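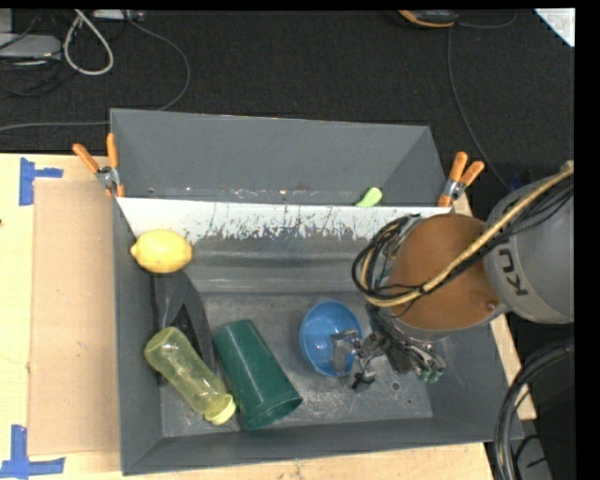 Support > Picking cells > Troubleshooting

FAQ: hand hitting the bin, finger faults, what to do right now

Updated 04/05/2023 by Arnel Tiongson. Covers the Kodau bin picking cells.

What happened?
Arm went too deep on a pick, fingers pressed into the bin floor and kept pushing. One finger stopped reporting position. Run had got to pick 214. Fault code 151 on the Cadska screen, then the arm held where it was.

Was anyone hurt?
No. Gate was closed.

What does 151 mean?
Finger position lost. Could be the sensor, could be a wire. The screen can't tell you which, so look at the thin wires at the hand first.

Can I just clear it and carry on?
No. Clearing it lets the arm move with a finger it can't feel. That's how you get a second crash.

Arm is stopped inside the bin. How do I get it out?
Hit the stop, lock out, then call Princess Cabanatuan or me. Two people for this. Don't pull on the fingers and don't tug the cables to make room. Leave the bowl, cup, whatever is in there, until the hand is clear.

Why did it go too deep?
Still looking. Best guess – the bin had moved and the floor height in the program was old. Bins are only held by spring clamps and they do creep. The depth limit should of caught it but it was set loose after the May tests last year and never set back.

Are scratches in the bin a problem?
Old scuffs, no. Fresh gouges in the floor, yes, report them. Same for flaking on the white strip along the back if there's suddenly more of it.

What about the loop of cable by the arm?
Needs slack to turn the wrist. Too much and it snags on a bin corner. If you see it rub, stop the run.

What do I check before a restart?
Clamps tight. Bin against its marks. Fingers open and close by hand command, 6 times, no fault. First picks at slow speed, one person at teh stop button.

Do we have spare fingers?
2 on the shelf, more on order from Wirkow. Log it if you take one.

Tags: safety, grippers, fault codes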